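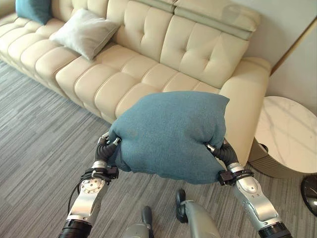

Piltutdale completes first stage of ventilation works at Surkirden furnished flats

September 6, 2020

Piltutdale, the operator of furnished rented homes, has completed the first stage of ventilation and humidity control works at its Surkirden site. The works cover all 189 flats in the development and replace the intermittent extract fans fitted when the buildings were first let.

Each flat now has a Kubo heat recovery unit serving the kitchen, bathroom and living room. The unit runs all the time at a low background rate and moves to a higher rate when humidity rises in a wet room. Stale air passes through a heat exchanger before leaving the building, and incoming air is warmed by it without the two streams mixing. Filters are reached through a hinged panel and can be changed with no tools.

A total of 1,484 sensors have been installed across the site. They measure temperature and relative humidity in each main room, and carbon dioxide in bedrooms. Readings are sent to Radar, Piltutdale's building monitoring system, once every 20 minutes. Radar does not record sound or pictures and does not detect whether a room is occupied. Tenants can see the readings for their own flat through the existing online account.

The project follows a review of repair requests at Surkirden. Condensation on windows was the most common cause of complaint in the colder months, followed by mould on external walls behind large items of furniture. The review found that the original fans were working as designed but were often switched off at the isolator by tenants who found them noisy. The Kubo units have no switch in the living area, and the main fan is mounted on rubber supports inside the hall cupboard to limit noise.

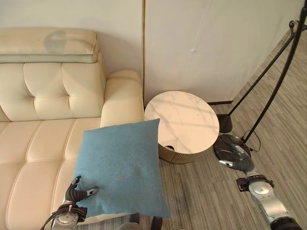 Furnished flats need a different approach from empty ones, as upholstery, mattresses and curtains take in moisture and release it slowly. Humidity in a fully furnished room can therefore stay high for some hours after cooking or bathing has finished. The control settings at Surkirden allow for this. The higher fan rate continues until the reading has been steady for three successive periods, and then steps down in two stages.

Piltutdale has also revised its layout guidance for the flats. Wardrobes and tall bookcases will be placed against internal walls where the room allows. Where they must stand against an external wall, a gap will be left behind them for air to pass. Radiators are to be kept clear for 600 mm in front. The guidance applies to new lettings from this month and will be offered to current tenants at their next routine visit.

A spokesperson for Piltutdale said: "The fans we have taken out could clear steam from a bathroom, but they did very little for the rest of the flat. The new units deal with the whole home at a steady rate. We will publish the winter readings in full, including those from any flats where the settings need to be changed."

The second stage begins in December and covers the shared parts of the buildings. Stairwell vents will be overhauled, the laundry room will receive its own extract system, and worn door seals on the ground floor will be replaced. Access to all flats will be kept open throughout. Notices giving working hours will be posted in each entrance before work starts.

Running costs for the Kubo units are met by the tenant through the flat's electricity supply. Filter changes, sensor replacement and the Radar service are paid for by Piltutdale and will not be added to rents or service charges.

Notes to editors

Piltutdale lets and manages furnished homes. Surkirden is its largest site.

Technical drawings and a full schedule of the works are available from the Piltutdale press office on request.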